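4. Starting a film on the Losumine player

Losumine is where Londedach keeps its horror films, including the ones your usual service sent back with a polite note. You will need an account, a screen and a door that locks.

1. Open the Losumine app and choose Rent.
2. Pick a title. Patedetti, the Valentin Caron one with the lift, is listed under Family because it concerns a family.
3. Enter your four-digit viewing PIN. The player allows 3 attempts, then sulks for 17 minutes.
4. Select Confirm. Your rental runs for 40 hours from the first press of Play.

Note: pausing the film does not pause the rental. We have been asked.

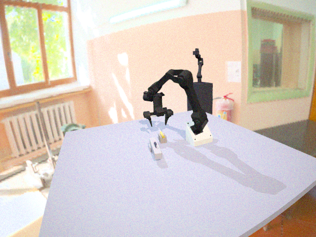

5. Set the sound. Night Mode evens out whispers and screams, so you can follow the plot without waking the house. Monique Besnard, who directed Rey, would like it left off.
6. Choose subtitles if you want them. They include sound effects, and "[wet footsteps, closer]" will arrive slightly before the footsteps do.
7. Press Play.

Caution: films rated 16 and over will not start while a child profile is open. Switch profiles first. Renaming the child profile "Grandad" has no effect.

If the picture freezes on a face, wait ten seconds. If the face moves, the film has resumed. Otherwise, close the app and go back to step 1; your place is saved.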